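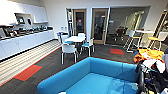 Brendonside Teleoperation Group - Gallery

We teach a robot household chores by doing them ourselves, badly, through a pair of hand controllers, until it has enough of our bad habits to form its own. The current chore is fabric: pick it up, put it somewhere better. Liv Åberg set a target of 100 demonstrations in July and went on leave the next morning. We kept 59.

The opening picture is the lounge, from head height. It's what the operator gets in the headset: a great deal of blue sofa, the arm down in the right-hand corner, and beside it the orange and yellow fabric heaped over the sofa's end. The coffee machines are on the left, where an operator can look at them and not have one.

Some notes for anyone booked on the controls:

The sofa's rounded back is harder to judge than a table edge. Come in high, then lower the gripper slowly. Younes Abdel Hamid comes in low and calls it technique.

Keep the head still while the gripper closes. Looking over at the kitchen counter mid-grasp teaches the robot to look at the kitchen counter mid-grasp, and we have a fair few of those already.

If you fumble, recover and carry on. A clean recovery is worth keeping. A sigh and a let-go of both triggers is not, and goes in the folder labelled Parisi, after the software that crashes when you open it.

Finished runs are saved under Zunar with your initials and the colour of whatever you were handling. "Orangey" is not a colour. Run 768 is still listed that way and we'd like its owner to come forward.

Page updated 20 November 2020.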